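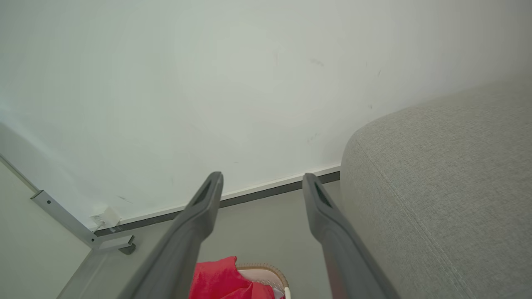

I've been staring at the same wall since Friday and I think I need to talk about it. Every scuff on it! There's a small dark one fairly high up that I swear wasn't there when we moved in, and a streak further along that I've had a go at with a damp cloth, then with washing-up liquid, then with a rubber (the pencil kind - my mum's tip). No joy.

The trouble is the paint. It's white, but in the shade it goes a bit green, a bit grey, and you can't just dab any old white on top. I bought a tester of Detard in a shade called Stitdale because it looked right on the card, and on the wall behind the door it dried like toothpaste. So now I've got a patch as well as the scuffs.

Theresia Wyss came round for a cuppa and said to forget dabbing and do the whole wall, corner to corner, in one go. She's right, annoyingly. It means pulling the pale grey upholstery out, and unplugging the thing down in the corner with its thin white cable, and then I'll see the skirting properly and want to do that too. The top edge is white and the strip under it is dark grey, so that's two lots of masking tape and a lot of kneeling.

I've put 80 quid aside, which should cover a decent tin, a new roller and a brush that doesn't moult. The last one left nearly as much bristle on the wall as paint - I was picking hairs out until 4 in the morning.

Anyway, if anyone has a good way of matching an old white, please leave me a comment. I'm off to buy tape.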